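# A shared charging table that stays tidy

I love a round table in a corridor. People drift towards it, put their bags down, borrow a plug, and before you know it there's a proper conversation going on. The trouble is that people also leave things on it, and by the end of the afternoon you can't find the sockets under the leaflets and empty packets.

We've been through this on our landing at Solance, where the table serves two floors and anyone who wanders up from Wutden next door. It took three goes to get a layout we liked. You can do the whole thing in an afternoon, and it costs next to nothing if you've already got the table!

**You will need**

- a small round table, ideally on a single central foot
- one chair, or two if the floor space allows
- a short power strip with a switch or button you can see from standing height
- a damp cloth and a dry one
- a few small cartons for spares (keep the ones things came in)
- sticky labels and a pen

## Clear it, properly

Take everything off. Yes, everything, including the strip. Unplug that at the wall first and wipe it with the dry cloth only. Then do the top with the damp one, going round the rim and underneath it, where the fingerprints collect.

While the table is bare, give it a gentle push from each side. If it rocks, turn it a little on the spot until it settles. Ours needed an eighth of a turn and has been steady ever since.

Sort whatever came off into two heaps: things a visitor to the table would use, and things that were put down and forgotten. The second heap goes in a box by the door for a week with a note on it.

## Put the strip in first

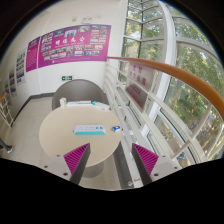
Everything else on a shared table takes its place from the power, so start with that and build outwards. I used to push the strip right to the back, thinking it looked neater, and then watched people lean across other people's coffee to reach it. Near the middle is so much better. With the white strip lying crossways and its sockets facing up, you can get at it from either side, and the papers and small boxes can go in a row towards the back where they don't get in anyone's way.

Some things to check once it's down:

1. The lead should drop straight to the floor and run to the nearest wall socket without crossing the way through.
2. The strip should sit flat. If it skates about, two small pads of reusable putty will hold it.
3. Nothing soft or papery should be resting on top of it.
4. Only small loads: phones, tablets, laptops. Never a kettle or a heater, however cold the landing gets in January.

Never plug one strip into another, either. If you're short of sockets, buy a longer strip and retire the short one to a desk.

## Make a back row

Boxes are brilliant for this. I tried a tray, then a desk organiser from Evangelista, and went back to plain cartons both times. They're light, they stand up by themselves and you can swap one out when it gets tatty.

Put tall ones at one side and flat ones at the other, so you can see what's there. Papers go down flat in a single stack with the edges knocked square. If the stack gets thicker than your thumb, it's time to go through it.

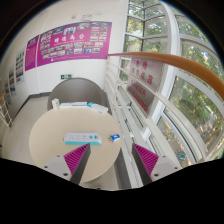
### Plugs and spares

Loose plugs are what spoil a nice table. A bright blue one, like the plug-like thing over by the right-hand rim, is easy to spot and gets handed back quickly. Black ones vanish! A blob of coloured tape does the same job if yours are all dark.

Give each spare a label saying what it fits and where it lives. "Tustance room, phone" is plenty. Keep five at most in the carton and put the rest in a drawer. Anything with bent prongs or a cracked case comes out of use straight away and goes to whoever does your electrical checks.

## Leave the chair where it's useful

Tuck it right in at the back, against the wall side. A chair left out on the walking side gets kicked round all day, and it turns into a coat stand by lunchtime. Pull it out when you want it and push it back when you go.

## The five-minute reset

I do this at 9 in the morning, with a cup of tea in the other hand:

- switch the strip off and back on
- return strays to the back row
- square up the papers
- bin any empty packets
- wipe the front half of the table

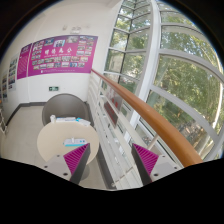

*Wenceslao Ocampo*

Small cartons do creep forward during the day, and I wouldn't fight it. One little white box near the front of the table is no bother to anybody, and the flat packs can stay bunched together at the back until the next reset. What you want to protect is the open patch in between, big enough for a laptop and a mug.

If you try this on a square table, do write in and tell me where you put the strip. I've only ever had round ones to play with and I'd love to know whether the corners help.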